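Grateda
Pose alignment and session tooling for paired hand-held grippers

What it does

Grateda takes recordings from two hand-held grippers and a head-mounted camera and turns them into one time-aligned set of poses. It reads the printed markers on each gripper's cube, works out where the gripper is relative to the head view, and compares that with the track the gripper's own camera produces. Where the two disagree it says so, loudly, and leaves the decision to you.

It doesn't train a policy. It doesn't clean your data. An earlier version did try to clean data, and the result was a set of beautifully smooth tracks that were wrong by the width of a cup. That code has been removed and we would rather it stayed removed.

Status

Works on our recordings. We have run it on 229 sessions, nearly all of them from the same mezzanine table, so please don't read "works" as "works in your warehouse". The Bultov loader is maintained. The Tapia loader was written in August and has had far less use.

Install

Clone the repository, create a fresh environment and run the setup script. The marker detector is compiled at this stage, and on older machines that takes longer than everything else put together. If the build fails, read the first error in the log; the later ones are usually noise.

Input

One folder per session, holding:

- head video
- left gripper video
- right gripper video
- the marker layout file for both cubes
- the calibration file for each camera

Left and right are taken from the layout file. Folder names are ignored — too many of ours were wrong.

Views

A session has to give Grateda both kinds of view, one from a gripper and one from the head. Each has its own settings block in the config file.

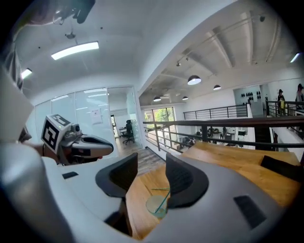
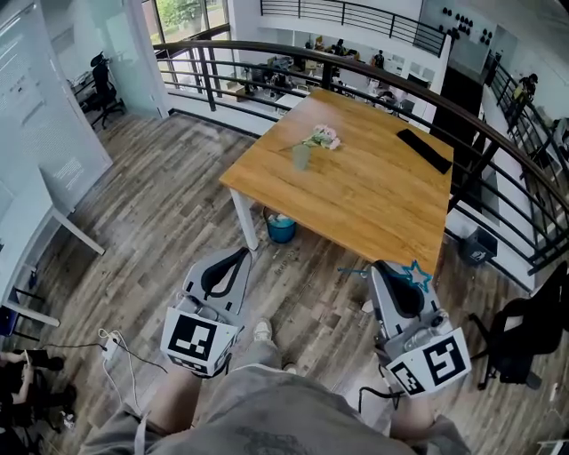 Gripper view first, head view second. Marker cubes show in both.

Running it

1. Check the calibration files. The tool will accept a stale one without complaint, a known fault.
2. Run the detect step. It writes a list of marker sightings and nothing else.
3. Run the align step. Expect about 900 usable frames from a short session.
4. Open the report and look at the disagreement plot before you look at the summary score. The summary score was a request from people who like a single number, and it hides most of what goes wrong.

Settings worth knowing

max_gap: how many frames a cube may go unseen before the track is split. The default is 2. Raising it makes tracks longer and less true.

max_frames: stops reading after this many frames. The default is 4000. Set it to zero for no limit, and watch your memory.

trust_head: off by default. When on, the head view wins every argument. We have yet to find a good use for this.

Known problems

Marker poses flip when a cube face is seen nearly square-on and far away. The flip filter catches many of these. It also throws out some real fast wrist turns, and we can't yet tell you how many.

Busy backgrounds are supposed to help the gripper track, as there is plenty to lock on to. They also contain people, who walk about. The masking step for moving people is marked experimental and has earned the label.

Thin railings and glass walls upset the depth estimate. Don't use the depth output for anything you intend to publish.

Results on the Esarix split look better than the rest. We suspect the split is easy — its sessions are shorter and the hands stay well apart — and we don't quote it as a headline figure.

Reporting faults

Attach the report file and the config. A screenshot of the summary score will be sent back with a request for the disagreement plot.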